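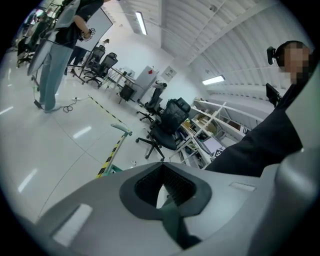

Black mesh chairs on their wheels, with the white board over on the left.

OK so I promised a proper write-up once the Reltholm chairs had been lived with for a while, and we're now 16 weeks in, so let's go! We have a bunch of these at the Primbridge office, all the same black mesh model, and I've probably spent more hours in mine than in my own bed since January.

First, the comfort, which I love. The mesh back has just enough give that you can lean into it without feeling like you're in a hammock, and my shirt doesn't stick to me by 3 in the afternoon anymore (our old padded chairs were brutal in the summer). I'm on the short side and still got my feet flat on the floor with the seat all the way down. My last chair never managed that.

The five-spoke base feels solid and the wheels roll nicely, almost too nicely on our floor. Push off from a desk and you'll keep going! They do not like cables, though. Any power cord left lying out will stop one dead, and I've had a couple of ungraceful moments on my way to the white board.

Putting mine together took 20 minutes, and most of that was me attaching the back the wrong way around. The instructions are all drawings and the drawings are tiny. The bolts were fine, the hex key was junk, use your own.

Gripes? The mesh grabs lint like crazy and black shows every bit of it. I run a vacuum brush over mine when I remember. Mine also started squeaking when I lean left. I emailed Reltholm and got an answer in 48 hours telling me to tighten the bolt under the seat, and that helped for a while, but it's creeping back.

I tried the Bondia chair at a friend's place before we ordered and it has a nicer seat, softer at the front edge, but it costs a lot more and the back felt stiff to me. If you sit all day long, go try both. For an office where people are up and down and dragging chairs from desk to desk, I'd get the Reltholm again. Four stars, and I'd bump it up if they fixed that squeak.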